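Thu 20 February

Up at 5 again, couldn't get back to sleep. Lay there doing sums. Rent, the van, the deposit on the new place if we get the new place. Gave up, made coffee, burned my tongue.

Knee is better. Did the stairs without the rail twice. Still clicks.

Work: long and stupid. The Bergeron order came in short AGAIN, two boxes missing, and of course the slip says everything's there. Called, on hold 31 minutes (I watched the clock, nothing else to do), then a very nice girl told me to send an email. Sent an email. Got an auto reply saying to call. Wanted to throw the phone in the canal.

Lunch at my desk, leftover rice. Cold in the middle. Ate it anyway.

Then the garden letter, finally. Been waiting since September. We got a plot! Number 106, on the Skokville side, down by the fence where the old pear tree is. Read it standing in the hallway with my coat on. Read it again in the kitchen. The fee is fine, less than I thought. Keys can be picked up any time after the weekend, bring ID and a padlock of your own if you want to use the shed, which I do.

Went by on the way back from the store just to look through the fence. Getting dark already. Mostly couch grass, a heap of old bricks, something that might have been a compost bin once. Whoever had it before left bean poles standing with last year's dead vines on them. Soil looks heavy. Will need digging over twice at least and I don't have a decent fork, the handle went on mine last fall and I never fixed it. Look at prices tomorow. Or ask at the tool library, do they still open on Saturdays?

Want: beans, the flat kind. Potatoes in the worst corner to break it up. Onions. Tomatoes only if I can find a spot out of the wind. No zucchini, I mean it this time. Dill. Maybe a row of something just to look at, sweet peas up the old poles, why not, the poles are there.

Seed tin came down from the top of the closet. Half of it is too old. Parsnip definitely dead, parsnip never keeps. Lettuce maybe. Did the paper towel thing with ten beans on a saucer, put it on top of the fridge, will forget about it and find it in a month.

Also looked at the bus. The Hikau line goes right past the gate but only till 7, after that it's a walk up the hill with whatever I'm carrying. Fine in summer. Could leave the heavy stuff in the shed.

Money again: put 2 hundred aside for the plot, that has to cover the fork, seed potatoes, padlock, and some boards for the edge. Savings now just over 4,000 which sounds like a lot until I think about the van. Don't think about the van.

Dinner was eggs. Called my sister, she laughed for a full minute about the zucchini, she still has jars of that relish from my last garden. She says start small, do half and cover the rest with cardboard. She is right and I wont do it.

Watched half of the Minero thing everyone goes on about. Slow. Man walks along beach. Man looks at other man. Fell asleep before whatever happened happened.

To do: padlock. Cardboard (ask at the store, they flatten it Mondays). Email Bergeron again, ruder. Dentist!!! Old jeans for digging, the blue ones, not the good ones. Find boots, I think they're under the stairs. Gloves, left one has a hole.

Raining now, hard, can hear it on the bins. Good for the plot I suppose, or it makes it a swamp. Will know when I get in there. Bed. Phone off this time. 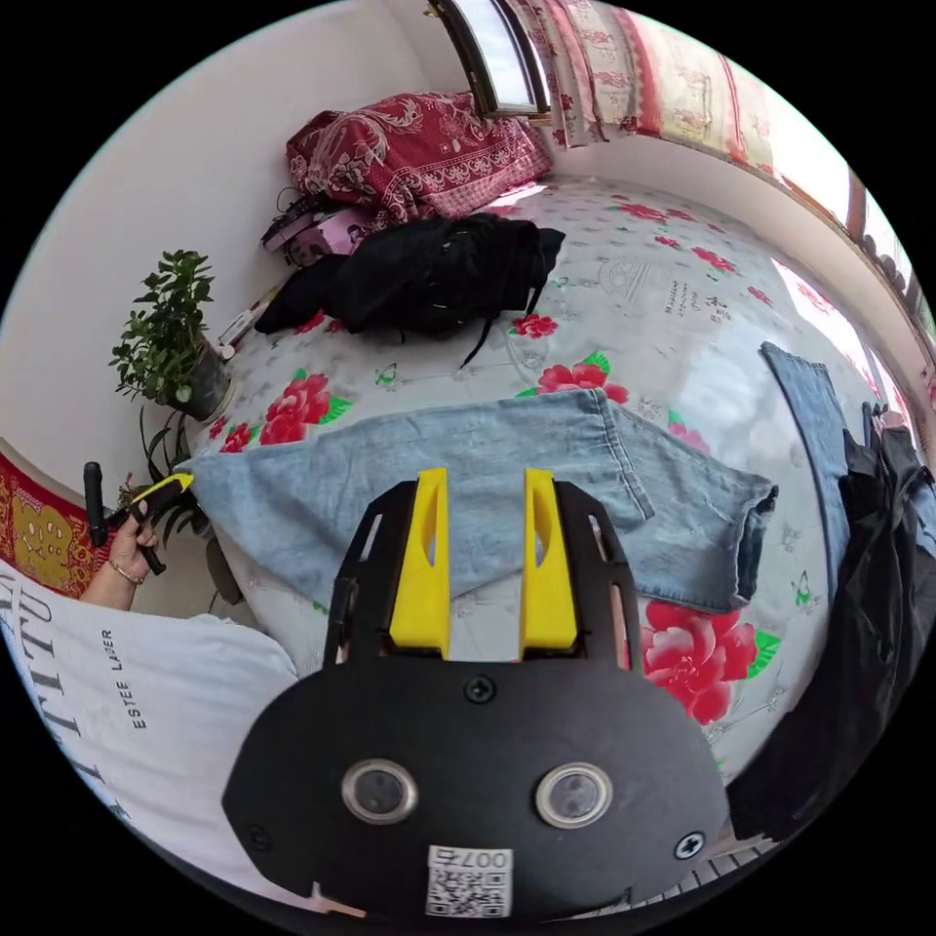 Ten past one, phone not off. Been reading up on pear trees. You're supposed to prune before the buds move so that's soon, need a saw too. Add saw to list. Wonder if the tree even counts as mine or if it's on the other side of the fence, couldn't tell in the dark. Ask when I get the keys. OK sleep now.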